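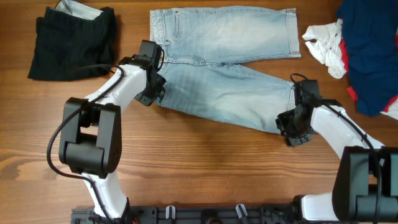 **Product review: Briem folding table**

The Briem table was assessed over 11 weeks in the garment room as a surface for folding laundry. Its height suits standing work, and adult jeans can be laid flat at full length. Heavy denim does not slide during folding. The finish marks easily, however, and the instructions for assembly are poor. The Department recommends the table for rooms handling up to 300 garments per week.

Reviewed by Catinca Husar; approved by Carla Masri.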